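Archive | Threads | Search | Subscribe

From: Weronika Bednarek
Date: November 17, 2018
Subject: Re: Stollov branch line

Lucienne Jacquet wrote:
> Does the September timetable still show the Birolach stop?

It does, but only on the early train. The other 9 go straight through to Woslow.

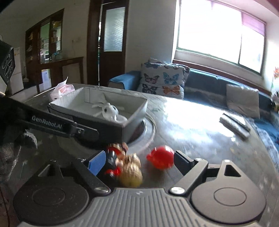 Small toys on a table, blue sofa behind

Gajewski has the old timetables if you want to compare - ask before you visit.

Weronika

Comments
Thanks, I missed the early train.
Birolach had a proper waiting room in 2000.

Contact the list | Copyright list members | Back to top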